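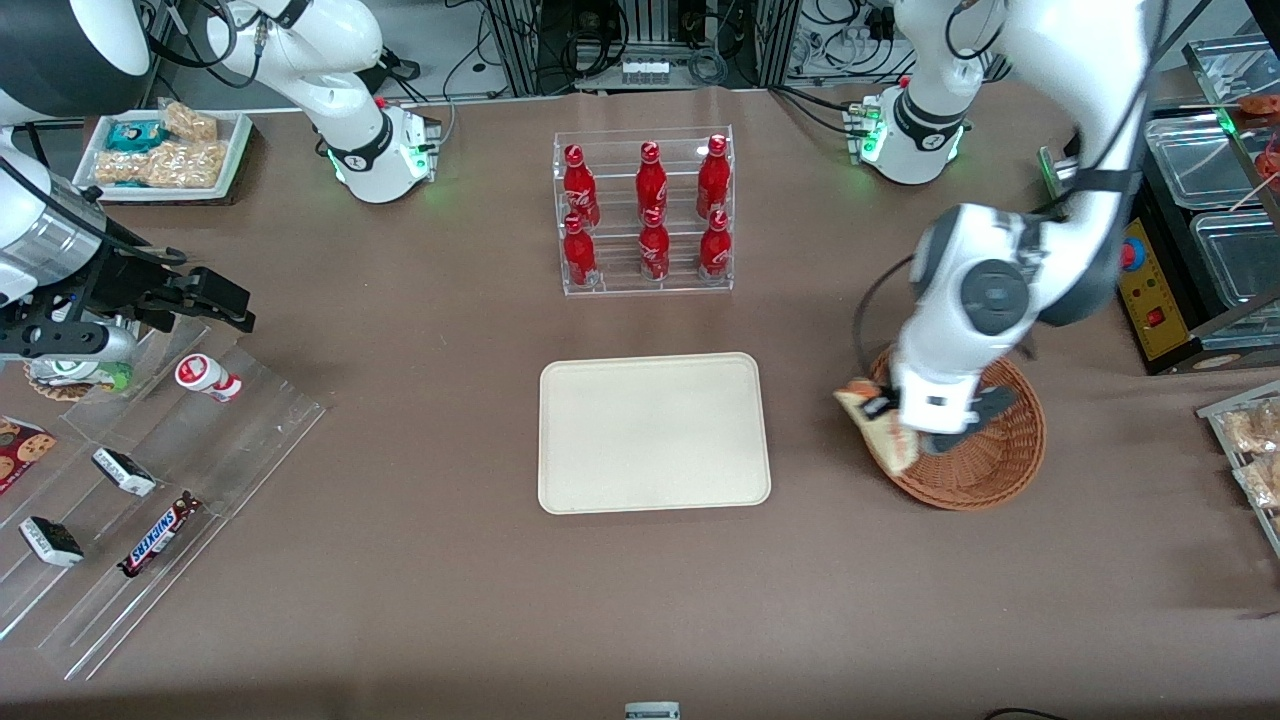
Snack cell, both arms powered, left one with a bag over the basket.

1/ ok thread on the gripper fault bc four people have DMed me about it. short version: the left arm on our snack cell lets go when it shouldn't. Not every time. Which is worse

2/ Setup if you're new: two arms, one table, customer picks a snack and a drink, arms put it together. Software is Stokomance, our own thing. Grippers driven through a Zarnex board that I have been defending for months. Not defending it today

3/ The fault – arm closes on a bag, lifts, starts to swing, and partway through the fingers open maybe a finger's width. Bag drops. No error. Log says GRIP OK the whole time. GRIP OK!! on an empty gripper

4/ Siiri caught it first, back in September. I told her it was a slippery bag. Sorry Siiri

5/ So we ran 200 picks. 8 drops. All bags, all left arm. Bottles zero, bars zero. Swapped the finger pads, no change. Swapped the cable, no change, lost an afternoon

6/ Elli Lahtinen then did the thing I should of done on day one and plotted motor current next to the finger position. Current sags when the elbow and wrist both speed up together. Board sees low voltage, resets for a blink, comes back up with its default. Default is OPEN

7/ who ships a default of open. (me. I set it. during bring-up, so I could get my thumb out)

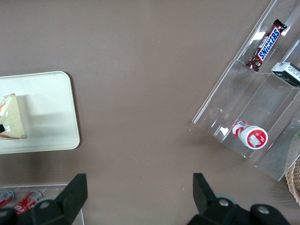
8/ Grip check was the second bug and it's all mine. It only asked "did the fingers stop moving", so a gripper that reset and stopped at its new position passed just fine. Now it has to pass on finger gap AND current, with the limits set per item, bc one number was never going to cover everything we stock. A Snickers bar on the stepped stand is one kind of grab, the red and white cylinder lying on its side a tier lower is a totally different one, and a puffy bag is its own misery

9/ Safety side, since Solène asked and she's right to ask. A dropped bag of chips is funny. A full bottle coming off at speed toward somebody's hands is not. It hasn't dropped a bottle. I don't care, the cause doesn't know what it's holding

10/ So until this is closed: arm speed capped, no customers within reach, somebody next to the e-stop any time it's moving. Marjatta signed off on that at 4 pm and has already yelled at me once for standing in the wrong spot

11/ Fixes in so far:
- default after reset = HOLD, not open
- reset now raises a real fault and stops both arms
- grip check on gap + current
- separate supply for the left gripper, on the bench, not fitted yet

12/ Re-ran with the first 3 fixes. Board still resets, as expected. Bag stays in the fingers, arms stop, fault shows up in the log. Ugly but thats how it should fail

13/ Yes I'll check the right arm too. Same board, same wiring, shorter swings on our menu so it may just be hiding it. Kauko has it booked for tomorrow morning

14/ if you run a Zarnex board check what your gripper does on a brownout. Pull the supply w/ something soft in the fingers and watch. Will post the current plot once Elli finds the axis labels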